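Ticket: calendar showing cottage as free when it is booked
Property: Zandlow (sleeps four)
Opened by: Nima Vahidi
Assigned to: Hooman Ebrahimi
Status: open

Nima, 9.10am
Two parties have now paid deposits for the same week in October. One came through our own page, the other through Varnidau. The Varnidau calendar still shows that week as free. I was promised this could not happen once the calendars were linked.

Hooman, 9.45am
Link looks healthy from our side. Last sync reported as successful, 87 bookings sent across. Could you clear your browser cache and look again?

Nima, 10.20am
Cleared it, no change. I don't see how my browser would make a guest in another town pay a deposit. And "successful" according to what? We have more bookings than 87 on the books.

Hooman, 11.30am
Fair point. Export attached to your account shows the sync stops partway through the list and still reports success. Restarted it by hand. Please check in 40 minutes.

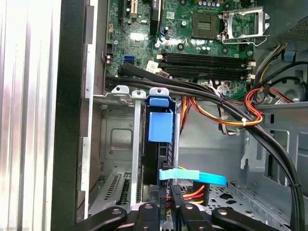
Motherboard with the CPU socket open and the bracket up.

Nima, 12.25pm
Checked. The October week is now blocked on Varnidau, but so is the week after, which is empty. I am not calling that fixed.

Hooman, 2.05pm
The second week may be down to the changeover day. Zandlow is set to Friday on your page and Saturday on Varnidau, so one stay touches two weeks. I have set both to Friday.

Nima, 2.40pm
May be? Nadiia Tymoshchuk set both to Friday in spring and I have her note of it. Something put it back. Please find out what before you close this.

Also, the second party wants their 700 returned or another cottage of the same size. I have offered them Penner — no answer yet.

Hooman, 4.15pm
Passed to Abbas Mirzaei to go through the settings history. Leaving the ticket open. Until he replies, please block dates by hand on both calendars.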